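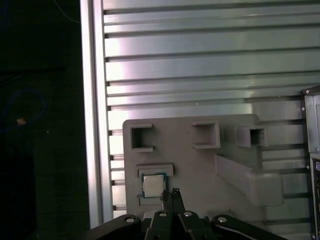

Gripper in front of the gray fixture plate

Search the help pages Search Go Advanced search

High SWR on every channel after moving the antenna to the garage

Perla Galindo
27 February 2019

Hi all, hoping somebody can set me straight before I melt my radio. I've had a base station in the spare bedroom for a couple of years, just a plain 40 channel AM/SSB set, and a fiberglass vertical on a short mast at the back of the house. It was never amazing but I could talk to my brother-in-law out in Fluvwood most evenings and that was all I really wanted from it.

In December we had the roof redone and the mast had to come down. When it went back up I put it on the gable end of the garage instead, so it's higher now and clear of the trees. I figured that could only help! But the garage is on the other side of the driveway, so my old coax wouldn't reach. I bought a new 100 foot run of RG-58 with the plugs already on, ran it down the wall, along the fence, and in through the bedroom window frame.

Now my SWR is awful. I'm seeing well over 3 on channel 1, on channel 20 and on channel 40, with hardly any difference between them. Before the move it was under 2 everywhere. I can hear people, but quieter than I'd expect, and my brother-in-law says I'm barely there. I've had the radio off most of the time since because I don't want to blow the finals.

What I've done so far: swapped the little jumper between the meter and the radio, checked that the meter is the right way around (I've made that mistake before), and moved the tuning ring on the antenna up and down a bit. The ring made no difference that I could see. The meter is an older Plestby one that I got used, and it always seemed fine.

My other question is whether the coax length matters. A guy on the local channel told me I have to cut it to an exact multiple of 18 feet or it'll never tune. I really don't want to cut plugs off brand new cable if that's an old wives' tale. Thanks in advance, and sorry for the long post.

Folasade Tamuno

Hi Perla, don't cut anything yet! The 18 foot thing comes up all the time and it's mostly a myth for a setup like yours. If the antenna is a decent match, the coax can be whatever length gets you from the antenna to the radio. Changing the length can change what the meter shows you at the radio end, especially if there's RF coming back along the outside of the cable, but then you're fooling the meter and the antenna is just as bad as it was before.

The big clue for me is that it's high on all three channels and they're all nearly the same. If the antenna was simply too long or too short, you'd normally see it better at one end of the band and worse at the other. High and flat across the whole band, right after a new cable and a new mounting spot, makes me think of a connector or a ground problem first. I'd go in this order.

Unplug the coax at both ends. Put an ohmmeter across the center pin and the outer shell of one plug, with nothing connected on the far end. It should read open. If it reads as a short, you've got a whisker of braid touching the center, and with molded plugs that means a new plug or sending the cable back. Then check center to center and shell to shell. If you can't stretch the leads that far, short the far end with a clip lead and measure from the near end, and you should get a very low reading. Wiggle the plug while you're doing it. I had one that tested perfect until I bent it sideways, and it took me two weekends to find it.

Next, if you can borrow a dummy load, screw it on at the antenna end of the coax in place of the antenna and key up on AM for a second or two. If the SWR drops right down, the cable and your meter are okay and the trouble is up on the mast. If it's still bad, try the dummy load straight on the meter, and then you'll know whether it's the meter or the cable. That one test saves so much climbing up and down.

If it does point to the antenna, take a look at the bottom of it. A lot of those fiberglass verticals have radials or a ground plane kit, and it's really easy to put them back loose or leave one off when the thing has been lying in a garage for weeks. Also check where it clamps on. Was there paint on the new bracket? And how close is it to metal? A metal gutter or a big steel garage door right beside the base can pull the tuning way off. Please keep well away from any power lines while you're up there, and have someone on the ground with you.

One more thing — RG-58 is okay on CB, but over 100 feet you do lose a fair bit of signal each way. Loss in the cable makes the SWR look better at the radio than it is at the antenna, so if you're seeing over 3 in the bedroom it's worse than that up top. Leave it off the air apart from quick tests. Once it's fixed I'd think about RG-8X or something thicker for that run. It won't cure this problem but your brother-in-law might notice.

Ibarra

had the same thing, it was water in the plug. wrap it with the self sealing tape not the black electrical stuff. also I would just get a 600 watt tuner and forget about it, mine is a Brastolville and it takes anything

Folasade Tamuno

A tuner at the radio end will keep the radio happy but it won't fix a bad plug, so I'd leave that until she's done the ohmmeter check. Agree on the tape though! Water gets in quickly if the joint at the top was left bare.

Perla Galindo

Thank you both! I do have an ohmmeter, and it reads a dead short on the cable with both ends off. It clears if I push the plug at the antenna end to one side. So it looks like that brand new plug is the trouble. I'm going to ask the seller for another cable, and I'll ask what they want for RG-8X while I'm at it. The bracket is painted too, so I'll scrape that down before I put anything back. Will post the new readings when it's up.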